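Notebook, bench 2, Thursday, November

Sorting runs, tray to plates. Started 9:40, stopped for lunch, finished a bit after 3.

Task as before: cubes out of the steel tray, red ones to the red-rimmed plate, blue ones to the blue-rimmed plate. It is our stand-in for unloading a drainer or clearing parts off a bench into bins. Luzius Zürcher wants a yes or no for the Parkora people on whether the arm can be left alone with a chore like this. I don't have a yes.

Changes since last entry: retrained on the full demo set (2,323 episodes, the Irstead recordings included this time). Gripper closing force down one step. Approach height raised by 4 mm, after the scrapes on the tray rim last week. Controller restarted before the first run because the wrist encoder was reporting an offset again.

20 runs, all cubes placed by hand at the start, positions not repeated. Plates left where they were, nearly touching.

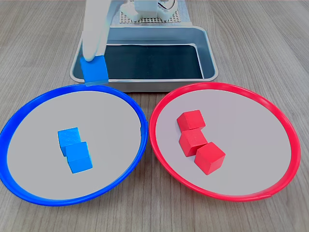 Counted a run as clean only if every cube ended on the right plate with no help. By that rule 7 were not clean. Breakdown from my tally sheet: most of the failures were cubes against the tray wall. The finger comes in at its usual angle, meets the wall first, and the cube slides into the corner. It then tries again from the same side. Two runs ended that way with the arm repeating the motion until I hit stop. One cube was dropped on the table between the plates and ignored from then on, so the policy has no notion of going back for something outside the tray.

No color errors at all. I had expected a few, given the glare off the steel. Sorting as such looks solved for this set, for whatever that is worth with two colors.

Speed is the weak point. A clean run took over a minute and a half. I did one by hand for comparison and did not bother with the stopwatch. Lanz argues that speed does not matter if the thing runs overnight. Agreed for a shop floor with a fixed tray. Less so for a kitchen, where the next pile arrives before the first is cleared, and where plates are wet and not all the same size.

Release height still inconsistent. Sometimes the cube is set down, sometimes let go a little early and it rolls. Harmless with wood. Would not try it with glasses.

To do:
- record more demos with cubes in the corners, approach from both sides
- add drops on the table to the demo set, with recovery
- swap plate positions left/right, check it follows rim color and not location
- ask Clanness about the softer fingertips, second request
- log grip force per pick, currently overwritten at each reset

Answer for Luzius for now: with someone in the room, yes. Unattended, no. Will repeat after the corner demos are in.

Arm parked, power off 15:25. Stop button on the left side is sticking, needs a look before the next session.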